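Fruit basket (household)

A fruit basket is an open container used to store and display fresh fruit at room temperature. The term also covers gift arrangements of fruit, which are treated separately under Gift hamper. Household fruit baskets are made of willow, cane, coated wire or moulded plastic, and are normally kept on a kitchen bench, sideboard or table.

Construction

The main requirement is air movement. Fruit continues to respire after harvest, giving off moisture and heat, and a closed container holds both against the skin. Openings in the walls let moist air escape. A rim thicker than the walls stiffens the opening and gives a grip for carrying. Tapered walls allow empty baskets of the same pattern to be nested, at the cost of a smaller floor, so the lowest fruit carries more of the load.
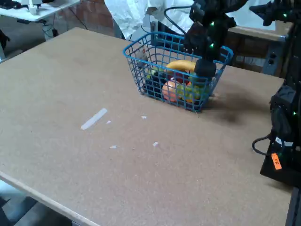 Loading order affects how long the contents keep. Firm fruit such as apples and citrus is placed first, with soft fruit above it. Bananas are usually laid over the top of a mixed load, as in the blue plastic basket with grid sides, where one banana lies across the pile and bunches of dark and yellow-green grapes sit lower down. Grapes bruise and split under weight, and many household guides advise a separate dish for them.

Ripening

Bananas, apples, peaches and pears release ethylene, a gas that speeds ripening in nearby fruit. Grapes and citrus do not ripen further once picked, but will still spoil. A mixed basket therefore ages unevenly and should be checked daily, with any mouldy fruit removed. Cut fruit is not stored in an open basket. Ripe stone fruit may be moved to the refrigerator to slow softening.

Cleaning

Plastic baskets are washed in warm water with dish detergent and dried fully before refilling. Residue collects at the corners of the grid openings and under the rim, where a small brush is needed. Willow and cane are wiped with a damp cloth and left to dry out of direct sun, as soaking can distort the weave.

See also

Colander
Fruit bowl
Gift hamper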